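The Zimdale mill opens its doors once a year, in October, and the parking lot is full by nine in the morning. I got in at nine thirty, by way of a field.

The tour starts in the carding shed. Our guide gave us the founding of the Tuveck company, then the flood, then the second flood. We were handed earplugs after that, which struck me as bad sequencing. The big loom hall has 187 machines and one bench. I sat on the bench.

The dye house was the best part. It smells like a wet dog in a chemistry class, and they run 800 yards of cloth a day through it. A man in front of me asked if they did custom colors. They do, with a minimum order of 1,000 yards. He wrote this down.

Lunch was soup at the Skevance Inn, where I had also booked a room. 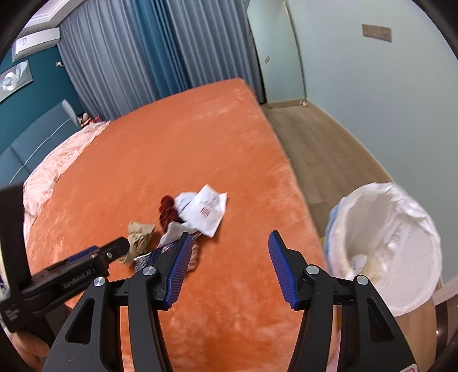
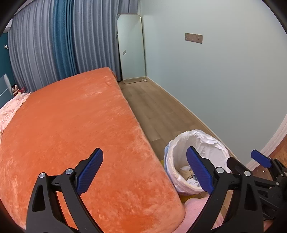
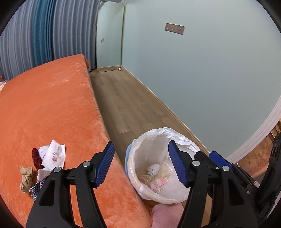
Orange plush on the bed, gray and blue at the curtains.

The afternoon was the factory store, which has its own line and its own weather. Seconds are sold by weight. I bought a scarf from the Admasu range with a flaw I still can't find, and then stood 20 minutes waiting to pay for it. Bring cash, and park in the field on purpose.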